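Drindico compares two grippers for packed food at Wolow

Friday, July 16, 2021

Automation integrator Drindico has published the first results of a bench comparison between two robot grippers intended for picking packed food. The work is being carried out at the company's test room in Wolow and is due to continue into the autumn.

The two units are a parallel-jaw gripper, already used by Drindico on its carton lines, and a linkage gripper from Vultuvum, which closes through a pair of angled links. Both were fitted in turn to the same six-axis arm and run from the same controller, with the same wrist camera and the same lighting. Only the gripper, its mounting plate and the closing-force settings were changed between runs.

Each gripper was given 1000 pick attempts. The items were of the kind handled in chilled meal packing, among them wrapped sandwiches, bread rolls in film, small tubs with peel-off lids and soft fruit. An attempt was counted as good if the item was lifted clear of the table, held for two seconds and set down without a visible mark on the food or a tear in the wrapping. Drops, double picks and squashed items were logged separately.

According to the test report, the two grippers performed at a similar level on tubs and other stiff packs. The difference appeared with film-wrapped goods. The parallel-jaw unit has to take a wrapped sandwich across its faces, and the force needed to stop it slipping was often enough to press the bread out of shape. The Vultuvum unit could instead be sent to the gathered end of the film, where there is less food to damage. Lifted in this way the item tends to swing or lean, and the report notes that the arm had to be slowed on the way to the tray.

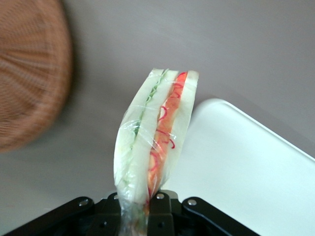 Closing force was set in steps for each class of item and then left alone for the whole of the run. Drindico says it chose this method to keep the results easy to repeat, although both units will accept a new force value for every pick. A second round using values chosen by the controller is planned.

The wrist camera was a source of more trouble than the grippers. Clear film throws back bright patches of light, and these were at times read by the picking software as the edge of the pack. Target points then fell to one side of the item and the gripper closed on air or on a loose fold. Moving the lamps further from the table and fitting a diffuser reduced the fault but did not remove it. The report lists such cases under vision errors and leaves them out of the gripper scores — a choice that improves the figures for both units, and one that a buyer may wish to bear in mind.

Camera position was also examined. With the camera close to the gripper, the links take up part of the view at all times, and wide items on the table can be partly hidden during the last stage of the approach. A higher bracket gave a clearer view of the table but a poorer one of the contact point, and it added to the length of the tool. The lower position was kept for the whole comparison.

Wear on the Vultuvum unit was checked at the end of the run. The links showed no measurable play and the fixings had kept their torque. The pads on the parallel-jaw gripper had picked up a thin layer of residue and were cleaned once during the test, after a series of slips on film. No parts were replaced on either unit.

Changing from one gripper to the other proved slower than expected. The mounting patterns differ, and the camera has to be calibrated again after each change. Drindico has since drawn up a common adapter plate, which is now being machined.

Cleaning was not part of the test. Neither gripper has been assessed for washdown, and the report states that the results apply to wrapped goods only. Open food would call for different contact materials and for covers over the joints.

The comparison was requested by Krajewska, a producer of packed lunches that intends to automate one of its tray-loading stations. The company packs by hand at present and changes its range several times a year, so it has asked for a gripper that can deal with new items without a new set of fingers. It has not yet placed an order.

Drindico will next repeat the film-wrapped part of the test with a faster arm program and a second camera fixed above the table. A trial on a working line at Krajewska is pencilled in for January, subject to a safety review of the station. The full report, including the force settings and the log of failed picks, is available from Drindico on request.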